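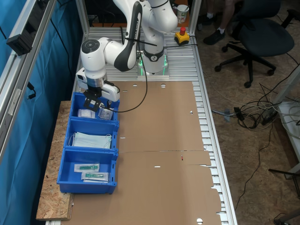 4 Artikel anlegen und Etiketten drucken

In diesem Kapitel legen Sie in Trakier Ihre Artikel an und verbinden den Etikettendrucker Titico. Der Lagerort muss schon vorhanden sein (Kapitel 3). Wenn Sie mit einer Liste aus einem anderen Programm arbeiten möchten, lesen Sie zuerst Abschnitt 4.4.

4.1 Einen Artikel anlegen

1. Öffnen Sie das Menü „Bestand“ und wählen Sie „Neuer Artikel“.
2. Geben Sie eine Kurzbezeichnung ein. Sie darf bis zu 16 Zeichen haben, Leerzeichen werden mitgezählt.
3. Wählen Sie die Einheit. Möglich sind Stück, Packung und Karton.
4. Tragen Sie den Mindestbestand ein. Für den Anfang empfehlen wir den Verbrauch von zwei Wochen.
5. Wählen Sie den Lagerort aus der Liste und drücken Sie „Speichern“.

Hinweis: Die Einheit kann nach der ersten Buchung nicht mehr geändert werden. Haben Sie sich geirrt, legen Sie den Artikel neu an und setzen den alten auf „inaktiv“. Gelöscht wird er nicht, er bleibt in der Jahresliste sichtbar.

Für Artikel mit Verfallsdatum setzen Sie zusätzlich das Häkchen bei „Charge führen“. Das Programm fragt dann bei jedem Zugang nach der Chargennummer und nach dem Datum. Ohne diese zwei Angaben lässt sich der Zugang nicht abschließen – auch nicht mit dem Verwalterkonto.

4.2 Den Drucker verbinden

1. Schalten Sie den Drucker ein und warten Sie, bis die Anzeige „Bereit“ meldet.
2. Legen Sie eine Rolle mit 56 mm Breite ein. Die bedruckbare Seite zeigt nach oben.
3. Schließen Sie den Deckel auf beiden Seiten, bis er hörbar einrastet.
4. Wählen Sie in Trakier „Einstellungen“, dann „Drucker“, dann „Suchen“.
5. Bestätigen Sie den gefundenen Drucker und drucken Sie eine Testseite.
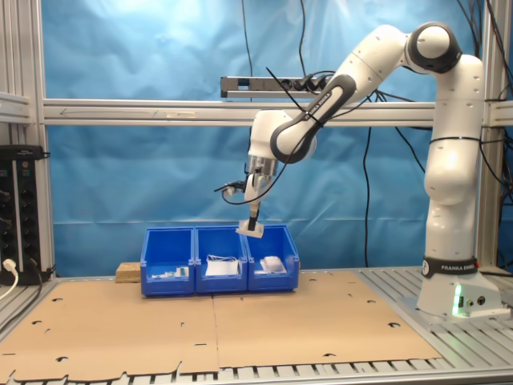 Wird kein Drucker gefunden, prüfen Sie zuerst, ob Computer und Drucker im gleichen Netz sind. Ein Gastnetz ist für die Verbindung nicht geeignet. Warten Sie nach einem Neustart des Druckers 5 Minuten, bevor Sie wieder suchen.

Vorsicht: Der Druckkopf wird im Betrieb heiß. Öffnen Sie den Deckel nicht während des Drucks.

4.3 Etiketten anbringen
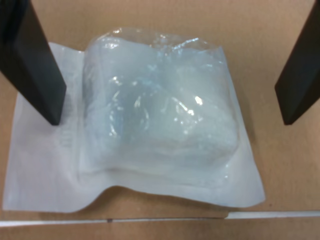 Ein Etikett soll immer glatt aufliegen, und es darf keine Angabe des Herstellers verdecken. Bei Kartons ist das einfach, man nimmt die Stirnseite. Schwieriger sind einzeln verpackte Artikel. Ein versiegelter Sterilisationsbeutel mit weichem Inhalt zum Beispiel, wie man ihn hier auf der Wellpappe sieht, hat über dem Inhalt eine nach oben gewölbte Klarsichtfolie und ringsum nur einen schmalen Rand. Auf solche Beutel kleben Sie bitte kein Etikett. Kennzeichnen Sie den Behälter, in dem die Beutel liegen, und buchen Sie die Entnahme über den Code am Behälter.

1. Reinigen Sie die Klebestelle mit einem trockenen Tuch.
2. Ziehen Sie das Etikett langsam von der Trägerfolie ab.
3. Drücken Sie es von der Mitte nach außen fest.
4. Lesen Sie den Code einmal mit dem Scanner. Auf dem Bildschirm muss der richtige Artikel erscheinen.

Hinweis: Alte Etiketten bitte ganz entfernen und nicht überkleben. Der Scanner liest sonst manchmal den Rand des alten Codes mit, und die Buchung geht auf einen falschen Artikel.

4.4 Liste importieren

Die Datei muss als CSV gespeichert sein, mit Semikolon als Trennzeichen. Die Spalten „Bezeichnung“ und „Einheit“ sind Pflicht, alle anderen können leer bleiben. Zu lange Bezeichnungen kürzt das Programm am Ende. Kontrollieren Sie deshalb die Vorschau, bevor Sie auf „Übernehmen“ drücken.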